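Robotics > Visits > Open days

Print this post | E-mail this post

Soltura open day, notes

I spent Thursday at the Soltura open day in Zorkgate. The program had 8 stations. I got to five and skipped the arms behind glass, having seen them in February.

The useful stop was the Brirer station, on collecting demonstrations by hand. The operator holds one gripper in each fist and does the chore directly, with no arm attached. Frans Wuyts ran the session and kept the talk short. His target is 50 clean episodes per task before anyone trains on them. An episode with a dropped garment is kept and labeled separately.
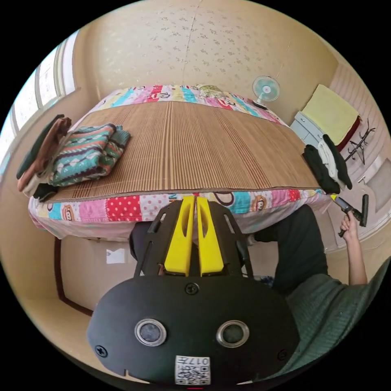 My own interest is cloth, mainly how a parallel gripper picks up one layer and leaves the next. Bustamante published a fingertip for this last year and I have been trying to copy it with poor results. The Brirer fingers are yellow, with a long slot through the upper part of each and flat black pads on the inner faces. I asked whether the slots were there for compliance or for weight. Wuyts said compliance, and that the pads matter more. A folded knitted sweater is a fair test of that, as the stack compresses before the bottom layer moves.

Calibration got one slide. The data format is documented, the time sync is not, and I would want that before ordering a pair. Handout is 728 KB, on request from the Soltura desk.

3 comments | 14 shares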